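Is the Osden night bus worth it?

Going from Osden to Vuddale on a Wednesday. Bus or the 2-hour flight? I have one backpack and very little dignity.

mekonnen_b
Bus. It costs 300 less and you save a night's hotel. Bring a sweater - the driver sets the air for penguins. There's a 30 minute stop for noodles at Malosari.

slowboatfan
fly

Malosari Mike
Sit on the left, away from the toilet. Buy at the station; online adds a fee for the privilege of printing it yourself.

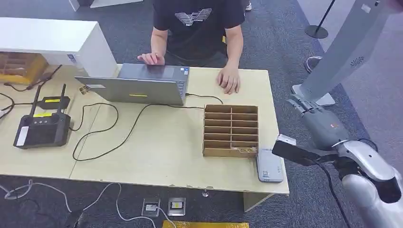
Laptop and cardboard organizer on the table

Keep small bills for the noodles.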